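Home Projects Gallery Notes Contact

Hi, Lindsay Ruddock again! I'm planning what Tamuno should buy next year, and I've been living in the simulator before I spend a cent of the 3000 on grippers.

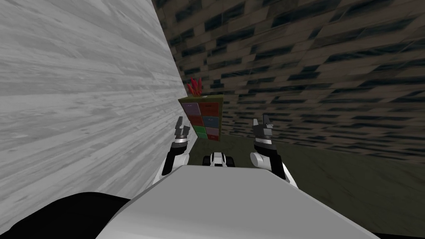 Both arms up, grippers open, six-drawer cabinet at the far end.

Herkum and Lanell both quoted me, and Lanell's price covers 2 spare sets of fingers — I do like spares.
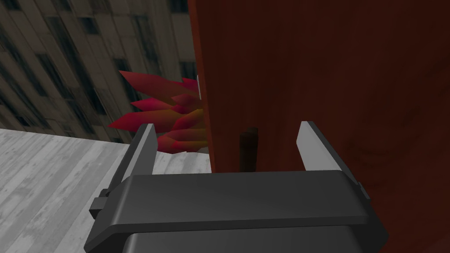

Shipping is the part I keep forgetting to budget for, so I've put 20 percent on top of everything and will argue with Zongate in August.
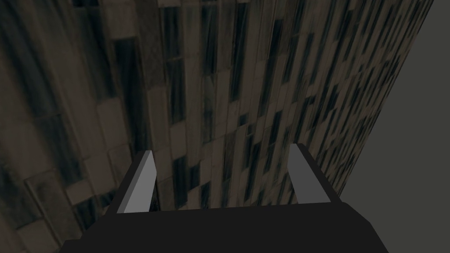
Open fingers against the tiled surface, nothing in the grip.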